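3.2 Surface preparation and repeat cleaning

The worktops tested in this part of the study were taken from shared kitchens in the Yazdani building, where they had been in daily use before the trial began. Each worktop was divided into test areas of equal size. The areas were wiped with one of two cleaning liquids, Ritine or plain tap water, and left to dry at room temperature before any reading was made. The order of treatment was drawn by lot for each worktop, following the scheme set out by Moradi and Carretero in their earlier work on tiled floors.

A total of 144 test areas were included. Areas with visible scratches deeper than the surface layer were left out, as were those next to a sink or hob, where splashing could not be controlled. Readings of gloss were taken at a fixed angle, at the centre of each area and again near one corner. The mean of the two values was used in all later calculations. Where the two differed by more than the limit given in Section 2.4, both were taken again on the same day by a second reader.

Cleaning was repeated 20 times per area. One pass consisted of a single stroke in each direction with a folded cotton cloth, under a load set by a weighted block. Cloths were changed after every pass and were not washed for reuse. In the first week the cloths were found to carry a trace of starch from the packaging, which left a faint film on the darker worktops. All readings from that week were discarded and the affected areas were rinsed and measured afresh.

Pale worktops behaved differently from dark ones. On dark surfaces the loss of gloss could be seen by eye after the final pass, and the readings agreed with the visual scores given by Ostrowski and Shahbazi, who worked separately. On pale surfaces the visual scores were of little use. The two readers agreed in fewer than half of the cases, and neither set of scores followed the instrument readings. Hellström reports the same difficulty with painted doors and suggests placing a dark object near the surface to give the eye a point of contrast. Figure 4 shows dark objects against a pale surface.

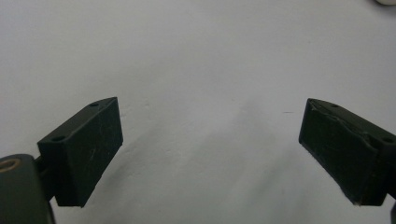
Figure 4. Plain white to pale grey surface with two dark green, nearly black pads.

The contrast method was tried on the pale areas only. It raised the level of agreement between readers, although the gain was small for areas treated with water. It did not change the ranking of the two liquids. We therefore kept the instrument reading as the main measure and give the visual scores in the appendix – they should be read with care.

Room lighting had a greater effect than expected. Readings made on Saturday, when the ceiling lights were off and the blinds open, were higher than weekday readings of the same areas. A correction was worked out from paired readings on the Arkham reference tile and applied to all values in Table 3. Uncorrected values are given alongside for comparison with earlier studies, most of which do not state how the room was lit.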